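1/ Every October my feed fills up with clips of robots folding towels, and every October somebody tells me the shop floor is next. I stocked shelves for years and now I do the ordering, so here is my grumpy thread on whether machines can do the boring jobs yet.

2/ Short version: some of them, slowly, if you put everything where they like it.

3/ Start with the brochures. Stiradura will lease you an arm that "learns your backroom". I asked what it learns on. Boxes, apparently. All the same size, all facing the same way. I'd love to work in that backroom.

4/ Nernavard at least publishes numbers. Their write-up lists 1637 attempts at picking up and placing grocery items. Good on them. Then you get to the table at the back and it says 195 of those were thrown out before scoring. Thrown out why? It doesn't say.

5/ What's left gives them a 93 per cent success rate, and that's the bit that goes in the headline. Try telling a store manager you only drop seven in every hundred.

6/ Stacking cans is the chore I'd pick as a test. Any kid on a first shift can do it. Round, smooth, small lid to land on, and if you let go a bit crooked the whole lot comes down.

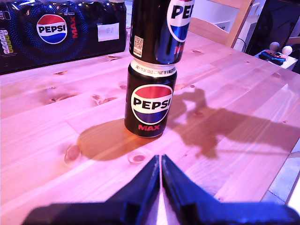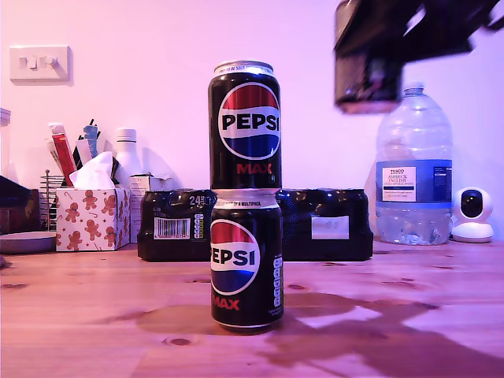 7/ What I look for in a can stack

Two high is a fair start, and I mean that. But look at the top can in the second photo, leaning a little to the left. On a display you'd be putting a third one on that, then a fourth. Small leans add up.

8/ Labels too. The logo on the bottom can in that same photo has swung round to the left. Customers might not care. Every area manager I ever had would have walked over and turned it.

9/ And the multipacks are still in their plastic. Getting into the wrap without denting anything is half the job, and I have yet to see a demo that starts there. Show me a machine that opens the pack, fills the shelf and flattens the rubbish.

10/ Somebody will reply that it's early days. Fine. Polák said early days about their dishwasher loader too, and the last clip I saw still used plastic plates.

11/ Credit where it's due - the Sekora floor scrubber at our place is good. It does one thing, on a flat floor, at 5 in the morning with no one in the way. I'd fight anyone who tried to take it back.

12/ So my offer stands. Bring your arm in on delivery day. I'll give it one aisle, mixed stock, bad lighting and 20 minutes. I'll be on the next aisle with a box knife. Loser does the recycling.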